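Bench Trays and Hand Drivers: Notes and Pictures

Saswood Workshop Pages
Updated June 1, 2024

The bench at Saswood was reorganized this spring. The old arrangement was a deep drawer with everything in it, and finding a driver meant emptying half the drawer onto the work surface. The new arrangement uses shallow open trays, one color per kind of tool. Yellow is for screwdrivers. Blue is for measuring tools. Gray is for anything waiting on repair or a decision.

Trays came from Gillar, catalog number 1079. They are sold for parts storage and were not made with long tools in mind, so a driver has to go in lengthwise. Sloped walls help with this. A tool set down against the side tends to slide toward the floor of the tray and stay there. The drawback is that the usable floor is smaller than the rim suggests, and anyone ordering by outside dimensions should expect that.

The gallery covers the yellow tray and one of the drivers kept with it. The blue tray will get its own page in July, after the calipers are back from service.
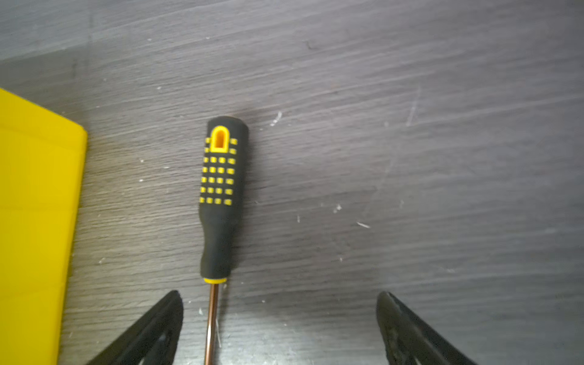

Black and yellow driver, grid of small yellow squares on the grip.
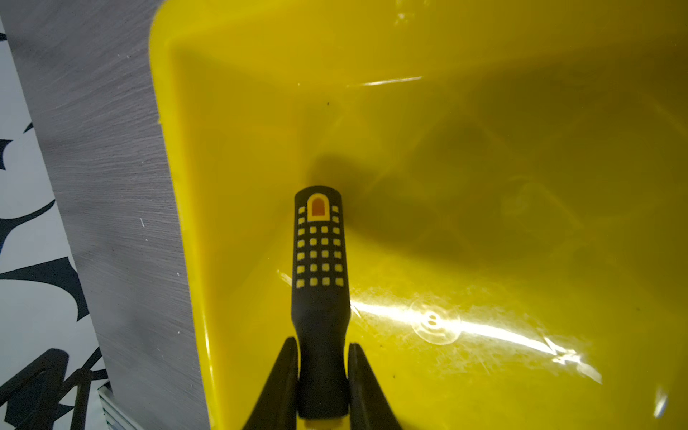
Handle shape matters more than was expected when the trays were picked. A driver with a round handle rolls when the bench is bumped, and a driver with a very thick handle holds its shaft up at an angle. A handle that narrows partway down is easier to pick up from above, as fingers can close on the waist without touching the walls. The older Hofstetter drivers have straight handles with no waist. They still work well, but they have gone to the wall rack, where each one hangs in its own hole.

Hanging holes were checked on every driver before the sorting started. Tools with a hole could go either way, rack or tray. Tools without one had to go in a tray. In practice the split was made by how often the tool is used. Daily drivers are in the tray, and the rest are on the rack.

Some notes on upkeep, for those who asked:

Trays are wiped out with a dry cloth at the end of the week. Metal filings collect on the floor of the tray and will scratch glossy plastic if tools are dragged over them. A damp cloth is fine for the outside.

Rubber grips are cleaned with dish soap and warm water, then left out overnight. Solvent was tried on two old handles from the drawer and left both of them sticky. Those two are in the gray tray.

Shafts get a thin coat of light oil in the humid months. Wipe it off before use. Oil left on a shaft ends up on the grip, and from there on the work.

No labels are used on the yellow tray. Labels were printed for it on the Netari label maker and peeled off within 15 days, probably from the oil. Color alone has been enough so far. The rack does have labels, since the shafts there are sorted by tip size and the handles look much alike from the front.

The total spent on trays was 55 dollars, shipping included. The rack was built from scrap and cost nothing except the hooks, which were already in the shop.

One open question is depth. A second yellow tray is planned for short drivers and bit holders, and the same model may be too deep for them. Stubby tools sit low, and the back of the tray is dark unless the bench lamp is on and swung over to that side. A shallower tray would fix this, but Gillar lists its shallow size only in red and white. Red is already taken for sharp tools, so it will be white or nothing - or the lamp gets moved. Measurements for the second tray are on the bench sheet, along with the rack spacing and the hook sizes.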